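Subject: Re: [costska-data] start positions for the fruit and basket set

> The first batch has nearly 2000 episodes, but in most of them
> the basket starts in the same spot. Can we vary that before
> anyone trains on it? Also, is the arm's start pose logged?

Yes to both. From the next batch on, the basket start is drawn from a list of 14 positions on the tape grid. Some of them straddle a line on purpose, so the policy doesn't learn to use the tape as a cue. Fruit order is shuffled separately.

Start pose is stored as joint angles in the episode header. The Zuvarus loader drops that field unless you pass keep_header=2. Willness has a patch for it but I haven't merged it.

Fixed camera view, current layout: 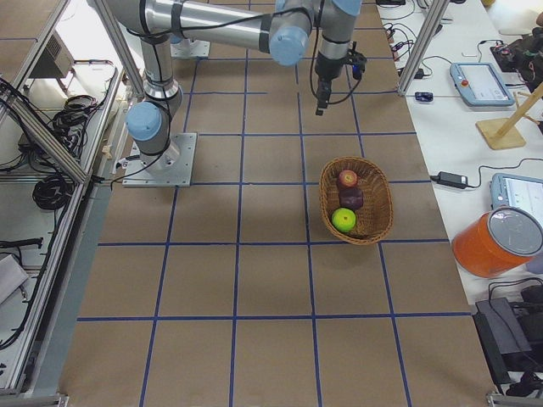 Basket across a grid line, three pieces of fruit, gripper above the paper.

Please don't re-tape the grid between batches. The position list is indexed by cell, and the old episodes need to stay comparable.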